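Zunum Nuclei Isolation Kit for Frozen Tissue

Life Sciences > Sample Preparation > Single-Cell and Single-Nucleus

Supplied by Venckus
Pack size: 4 preparations or 55 preparations
Storage: mixed, see Contents and storage
For research use only

Overview

The Zunum Nuclei Isolation Kit is intended for the preparation of intact nuclei from small pieces of snap-frozen tissue. The resulting suspension may be used for single-nucleus RNA sequencing, for chromatin accessibility work, or for sorting by DNA content. The kit does not require an ultracentrifuge, and all steps can be carried out in a standard laboratory with a refrigerated benchtop centrifuge fitted with a swing-out rotor.

Frozen archive material is often the only tissue available to a research group, and whole cells can seldom be recovered from it in good condition. Freezing without a protective agent breaks the outer membrane of the cell, while the nuclear envelope generally remains in a usable state. The Zunum protocol takes nuclei directly from the frozen piece and does not include a thawing step.

The kit has been used in our own laboratories at Plitley with brain, kidney, liver and skeletal muscle from mouse, and with the leaf and fruit tissue of several crop plants. Customers working with plant material should read the section headed Plant tissue before placing an order, as an additional reagent is required.

Principle of the method

The tissue is broken up by hand in a chilled homogeniser containing Lysis Buffer. The buffer holds a mild detergent which opens the cell membrane within a few minutes. Lysis is stopped by dilution with Wash Buffer, and the homogenate is passed through a strainer to remove connective tissue and unbroken fragments. The filtrate is then placed on a single density cushion. During centrifugation the nuclei pass through the cushion and collect at the bottom of the tube, while membrane debris and myelin remain at the upper surface and are removed with a pipette.

The pellet is taken up in Resuspension Buffer, which contains a carrier protein to prevent nuclei from sticking to the wall of the tube. RNase inhibitor is supplied separately and should be added to each buffer on the day of use.
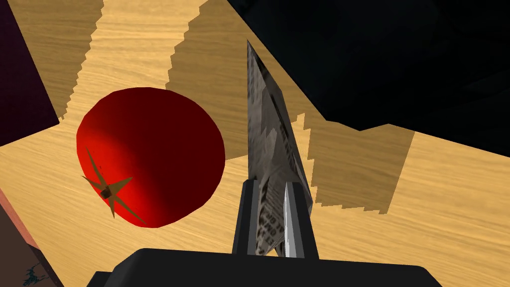
The quantity of starting material has a greater effect on the result than any other part of the procedure. Overloading the cushion leads to a cloudy suspension with a high level of free RNA, and this background cannot be removed fully by further washing. Where more tissue must be processed, it should be divided between separate tubes and the purified nuclei combined after the final spin.

Plant tissue

The cell wall prevents the standard Lysis Buffer from reaching the cell contents evenly. For leaf, root and fruit, the tissue should be chopped in Plant Lysis Supplement with a clean single-edged blade before homogenisation. The supplement is sold separately. It contains a polymer that binds phenolic compounds, together with a reducing agent which should be handled in a fume cupboard.

Chloroplasts are similar in size to small nuclei and may be present in the final suspension. They do not interfere with counting when a DNA stain is used, but they contribute reads to chromatin accessibility libraries. Sorting is recommended for green tissue. Fruit with a high water content gives a low yield of nuclei for its weight, and users should allow for this when planning an experiment.

Contents and storage

Lysis Buffer, store at 4 °C
Wash Buffer, store at 4 °C
Density Cushion Solution, store at 4 °C, protect from light
Resuspension Buffer, store at 4 °C
RNase Inhibitor, store in a freezer, do not refreeze after thawing
Cell strainers, sterile, store at room temperature
Protocol card

The cold components are dispatched on ice packs and the inhibitor on dry ice. The two parcels may arrive separately. Please check both on receipt and report any thawed item to Customer Support on the same working day.

Required but not supplied

Glass homogeniser with loose and tight pestles
Refrigerated centrifuge with swing-out rotor
Low-binding tubes and wide-bore pipette tips
DNA stain suitable for counting
Counting chamber or automated counter

Specifications

Sample type: snap-frozen animal tissue; plant tissue with supplement
Centrifugation temperature: 4 °C
Lysis time: 5 minutes for most animal tissues
Recommended final concentration: 1,000 nuclei per microlitre
Fixed tissue: not supported
Tissue embedded in freezing compound: supported after trimming

Compatibility

Resuspension Buffer is free of magnesium chelators and may be carried directly into most droplet-based workflows. Users of plate-based methods should confirm that the carrier protein is acceptable at the volume dispensed. For antibody staining of nuclear proteins, the nuclei should be washed once more and blocked before the antibody is added. Surface antibody panels designed for whole cells are not suitable, as the surface membrane is removed during lysis.

Suspensions prepared with the kit can be examined on the Grorkosora nuclei counter, for which a ready-made counting profile is provided. The profile excludes debris below a set size and reports clumps separately from single nuclei. Other instruments may be used, provided that the gate is checked against a manual count for each new tissue.

Guidance on common difficulties

Low yield. The most frequent cause is incomplete homogenisation. Continue with the tight pestle until resistance is no longer felt, keeping the homogeniser on ice throughout. Loss may also occur when the supernatant is removed too close to the pellet. Leave a small volume behind and accept a slight dilution.

Clumping. Clumps generally indicate that some nuclei have burst and released DNA. Reduce the lysis time and avoid vigorous pipetting. The suspension may be passed through a fresh strainer, although material will be lost.

Ragged nuclear outline. This is a sign of excessive lysis. A smooth, round outline under the microscope should be obtained before the sample is taken forward. If the outline remains poor after the lysis time has been shortened, the storage history of the tissue should be reviewed.

High mitochondrial reads. Some carry-over is to be expected in heart, muscle and kidney. Repeat the wash with fresh buffer, and ensure that the upper layer is removed fully before the cushion is withdrawn.

Ordering information

Zunum Nuclei Isolation Kit, 4 preparations
Zunum Nuclei Isolation Kit, 55 preparations
Zunum Plant Lysis Supplement
Zunum Density Cushion Solution, replacement bottle

Prices are shown after sign-in and do not include carriage or VAT. Academic accounts may request the smaller pack at the evaluation rate, limited to one pack for each research group. Orders containing chilled items are not dispatched immediately before a public holiday.

Safety and documents

Safety data sheets, the full protocol and lot certificates may be downloaded from the Documents tab. The lot number is printed on the side of the outer carton and on each bottle. Components from different lots should not be mixed.

The kit is not intended for diagnostic use. Users working with human tissue are responsible for obtaining the necessary consent and approval, and for following local rules on containment and disposal.

Technical enquiries should be sent through the support form, quoting the lot number, the tissue type and the starting weight.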